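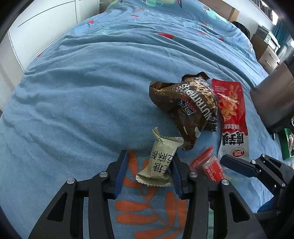
Do I need to tack the quilt before it goes on the frame?

Tack it first, with rows of long stitches no more than 30 cm apart in both directions. The frame holds the area you are working on, but the rest of the quilt hangs free and the layers will creep.

Section 2. Setting up the Hement lap frame (model 1804)

Before you start

Check that you have the four tubes, the four corner joints, the four snap-on clamps and the tilting stand. The stand is packed flat under the card tray. If a clamp is missing or split, the spare is part 3234.

Wipe the tubes with a dry cloth. New tubes can carry a little dust from the saw, and it shows on pale fabric.

Putting the frame together

1. Lay the two long tubes side by side on a table and push a corner joint on to each end. The open arm of each joint should point inwards.

2. Push the short tubes into the open arms. Turn each tube slightly as you push. It should stop at the raised line on the joint.

3. Press the frame flat with both hands. If it rocks, one of the joints is twisted. Pull it off and fit it again.

4. Open the stand until the hinge clicks. Set the frame on the two cradles, with the long sides running left to right.

5. Choose a tilt and tighten the side knobs by hand.

Caution: Do not use pliers on the side knobs. The thread is plastic and will strip.

Note: The joints are stiff for the first few uses. A rub of candle wax on the tube ends helps. Do not use oil.

Mounting the quilt

6. Loosen the side knobs and lift the frame off the stand. Put it back on the table.

7. Spread the quilt over the frame, right side up, with the middle of the quilt over the middle of the frame. Always begin quilting at the centre and work outwards.

8. Smooth the layers from the middle towards each side. Feel underneath for folds in the backing.

9. Snap a clamp over the quilt on one long side. Do the opposite side next, then the two short sides.

10. Roll each clamp outwards a little to take up the slack. The quilt should give when you press it with a finger. If it is drum tight, you will not be able to rock the needle.

Caution: Take out any pins before you fit the clamps. A pin caught under a clamp will bend and may tear the top.

11. Return the frame to the stand and tighten the knobs again.

Thread and needles

Any cotton hand quilting thread will do. The Florker sampler kit comes with Calloway glazed thread, which should not be used in a sewing machine. Cut it no longer than your forearm. Start with a size 9 between and move to a smaller one when your stitches settle down.

Moving to a new area

Bring the needle up and leave the thread hanging if you are partway along a line. Take off the short side clamps first, then the long ones, shift the quilt and repeat steps 8 to 11.

When you stop for the day

Remove all four clamps. Left on overnight they mark the fabric, and on wool wadding the ridge can take a wash to come out. Larger quilts can be folded over the back of a chair with the frame stood behind it.

If you are making a gift for Christmas, the single cot panel in the Pustberg pattern sheet fits the frame with one move. Darnell Lindqvist, who drew the sheet, suggests having it tacked by the end of October.

For borders and corners, see Section 3.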